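Home Office > Flooring and Cleaning
Thread: White specks on gray carpet – vacuum won't get them all

tessellate_tam
I have a home office with wall to wall gray carpet, the flat low kind, and I have been fighting little white bits in it since April. I vacuum, it looks great for maybe an hour, and then I get down on the floor for some reason and there they are again. Paper crumbs, thread ends, bits of I don't know what. On the beige carpet at our old place I never noticed a thing. Here every speck shows up like a star.

Vacuum is a Durmont upright, the older one with the bag. I've changed the bag and cut the hair off the roller. Room is 11 by 13 so it's not like I'm doing a hotel lobby. Is it the carpet, the vacuum or me?

Also my chair sits right on the carpet with no mat under it, in case that matters.

gus_of_the_north
It's the carpet. Plain gray with no pattern hides nothing that's lighter than it is. We put it in the den thinking gray would be the practical choice (ha) and my wife has regretted it ever since. A heathered one with a few different yarns in it would swallow all of that.

Doesn't help you now, I know.

Pellworth
Before you blame the carpet, what height is your Durmont set at? I had one of those for years and the dial on the front gets bumped every time you shove it in the closet. If it's set for deep pile it just rides over the top of a low carpet and blows the light stuff around. Drop it until you can feel it start to pull, then go up one click.

tessellate_tam
Pellworth, I went and looked and it was on the second highest setting. I am a little embarrassed. Dropped it way down and it pulled a lot more out, but there's still a band across the middle of the room where it's bad, right where I roll back and forth.

marlo_k
That band is your chair. Casters grind whatever falls into the pile and then the vacuum can't lift it. Get a mat.

gus_of_the_north
Please don't get a mat. I had a plastic one and it cracked in 2 places inside a year, and the bits of plastic ended up in the carpet too. Plus everything slides under the edge and sits there.

marlo_k
You bought a cheap one then. I've had the same mat for ages, a thick one from Stamico, and the carpet under it looks brand new. The chair rolls better too. I will die on this hill.

gus_of_the_north
You can have the hill. I'm telling Tam what happened to mine.

reedandrush
Can I jump in with a picture? I've got nearly the same setup, gray carpet and a black mesh chair and no mat, and I've been wondering whether what I have is the same as what Tam has. 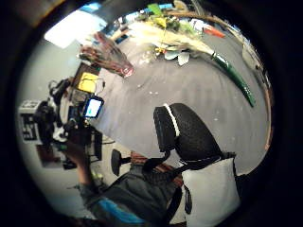 The carpet was already down when I moved in, and I've never been able to find out who made it or what the fiber is. I'd love to know, because every cleaning product I pick up wants me to know first. Most of my mess is in the middle section of the floor, same as Tam's, those white specks scattered over the gray. I sweep with a rubber broom in between vacuuming and it drags up a surprising amount of fuzz, but the little hard crumbs stay put. The big white cushion by the chair is my other headache. Whatever comes up off that floor seems to end up on it, and anything dark shows on white the way anything white shows on gray, so I lose both ways!

So, mat or no mat? I could go either way and you two aren't making it easy.

marlo_k
Mat.

gus_of_the_north
No mat. Rubber broom is a great idea though, I use one for dog hair.

tessellate_tam
Oh wow, yes, reedandrush, that is my floor. I feel so much less alone, haha. What kind of rubber broom? I always figured those were for hard floors and hair salons.

reedandrush
Mine is a Mateos, the one with the stubby bristles and a squeegee edge on the back. Short strokes toward you, and you have to lean on it a bit. First time I did it I got a pile the size of a hamster out of a room I'd JUST vacuumed, which was disgusting and also kind of thrilling.

Pellworth
For the hard crumbs, try the vacuum hose with the bare end, no attachment on it at all. You get far more pull through a small opening. Go over the bad band on your hands and knees. It's slow and it's no fun but you only need to do it once in a while if you keep up after that.

On the cushion, if the cover comes off, wash it. If it doesn't, a damp cloth, and keep it up on a chair or the couch when you're not using it. A white cushion at floor height is always going to be a magnet.

reedandrush
The cover doesn't come off, I've looked for a zipper more than once. Damp cloth it is.

And I do mean to keep it up off the floor. I really do. Then I need the seat for something else and down it goes.

Isamu Murakami
I laid carpet for a living until my knees gave out, so here is my two cents on a few of these points.

A flat commercial style carpet like the ones you're both describing is usually a tight loop or a very short cut pile, glued down. It wears like iron. The trade-off is that small hard debris wedges between the loops and a spinning brush just skips over it. Suction gets it out, the brush mostly doesn't. If your machine lets you turn the brush off, make one pass with it on and then one with it off, going the other way across the room.

The faint streaks people get on a plain gray carpet are usually just the pile leaning in different directions from the vacuum or from feet. Before you go scrubbing at a streak, brush it with your hand. If it changes, it isn't dirt.

Mats: they protect the carpet, marlo_k is right about that. They also leave a rectangle that's a different shade from everything around it after a few years of sun. On a plain gray that rectangle is very easy to see. If you plan to stay put and never move the desk, get the mat. If you like to rearrange, I'd skip it and change the casters. The hard narrow ones most chairs come with are rough on a loop pile. Wider ones are kinder to it. Check the stem size before you buy.

tessellate_tam
This is so helpful, thank you! I did the hand thing on one of my streaks and it vanished. I have been going at that spot with carpet foam. Oops.

I think I'm a rearranger, so casters for me. Does anyone have ones they like?

marlo_k
Fine, I concede the rectangle. I peeked under mine and there is one. Still keeping the mat.

Lindy-Bell
Casters: I have the Kollel ones, soft wheels, on a heavy old desk chair. They roll well on low carpet. They do collect hair around the axle so every so often I flip the chair over and go in with tweezers – not glamorous, but then I look at what comes out and think, well, that would have been in the carpet.

And a question nobody has asked yet. Where are the white bits coming from in the first place? Mine turned out to be the shredder. Every time I emptied the bin it let go a little snowfall and then my feet carried it all over. I moved the shredder out to the hall and the office is a different room.

gus_of_the_north
Ooh, good point. Ours is packing foam. Anything that arrives in a box gets opened in the garage now.

tessellate_tam
I don't own a shredder but I do tear pages out of spiral notebooks all day long. The little ragged edge bits! I bet you anything that's it. I pull them off over my lap like an animal.

reedandrush
I open every package right there on the floor, so that's me told. I don't have a garage but I could do it in the kitchen.

Pellworth
Kitchen works. Or put an old sheet down first and shake it outside afterward. I do that for anything with foam in it.

Isamu Murakami
The sheet is what we used on jobs, and it works fine at home too. Fold the corners in before you pick it up or you'll wear the lot.

One more thing for reedandrush, about not knowing the fiber. See if there's an offcut left at the back of a closet. Installers often leave one. If there is, try your cleaner on that. If not, pick a corner behind a door and use plain water with a drop of dish soap, blot, and let it dry fully before you judge it.

marlo_k
How long is fully? I always jump the gun on this.

Isamu Murakami
Overnight. Longer if the room is cold.

tessellate_tam
December 23, 2023 update, seeing as I have family coming and cleaned like a maniac. Wide casters are on. I tear my notebook pages over the wastebasket. Brush on one way, brush off the other way, then the bare hose on the bad band, and I bought the Mateos broom too and yes, I got my hamster. The band is still there if you get down and look at it sideways with a lamp on, but my mother-in-law is not going to do that. I don't think.

gus_of_the_north
She might. Mine would.

reedandrush
Found an offcut!! It was folded up behind the water heater, of all places. No label on the back, just a smear of old glue, but there's plenty to test on. Going to try the dish soap tonight and leave it alone until morning.

Lindy-Bell
Post how it goes. And put the cushion on the couch, reedandrush.

reedandrush
It's on the couch. For now.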